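Five weeks with the Nisard arm

I said in January that I would write up the Nisard once we had used it properly, so here are my notes. We have now had it for five weeks. I run the laundry side at Sondivstead, which means bedding, towels and whatever the residents leave out in their bags, and I am the person who has to make a machine like this earn its place.

The Nisard is a wheeled base with one arm and a gripper, sold through Plustel as a hire package. We pay 978 a month, and that covers the base, the arm, software updates and a phone line that is answered until seven in the evening. Setting up took most of a day. Silvan Thaler came out from Plustel to do it and was patient with my questions, though the printed manual he left behind is poor. It has 77 pages and the part on emptying a drum is two of them.

What it does for us is load and unload front loaders. You teach it each machine once, by moving the arm to the door, the drum and the basket and pressing save at each point. After that you pick the job from a list and leave it to get on.

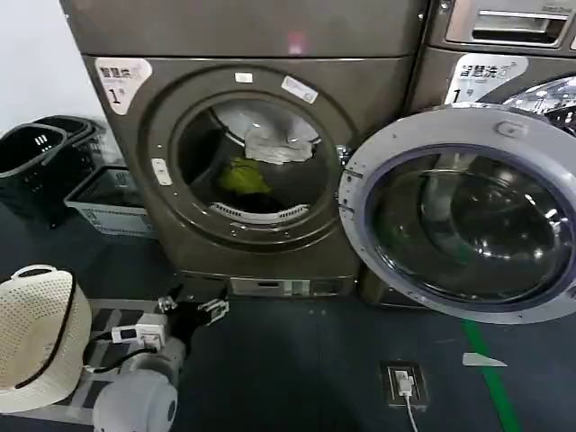

Unloading is the slow part. A full drum of mixed clothes takes the arm 7 minutes on a good run, and I can do it in under one. Towels go best, as there is plenty to get hold of. Small dark things are the worst. Socks at the bottom of the drum get missed, and I still put my head in and check before the next load goes on.

Doors have been better than I expected. The arm opens ours without fuss and swings them right back, and it waits if someone is standing in the way. It doesn't like a door left half open. In that case it stops and sends a message to the tablet, and you have to go over and either shut it or open it fully.

The grip pads wear. Ours were going shiny by the third week and wet sheets began to slip. Plustel sent a new pair made by Šindelář, who supply them as a spare, and they hold wet cotton much better than the first set — I would ask for those from the start. Changing them needs one small hex key, which comes in the box.

Two complaints. The battery gauge on the tablet is no use, as it sits at full for most of the morning and then drops all at once. And the stop button is on the back of the base, so if the robot is working close to a wall you have to reach round it. I have told Plustel about both and they say the gauge will be sorted in the next update.

We are keeping it for another three months. It saves my back on the heavy loads, and I can fold while it works. I'll post again when the update has been on for a while.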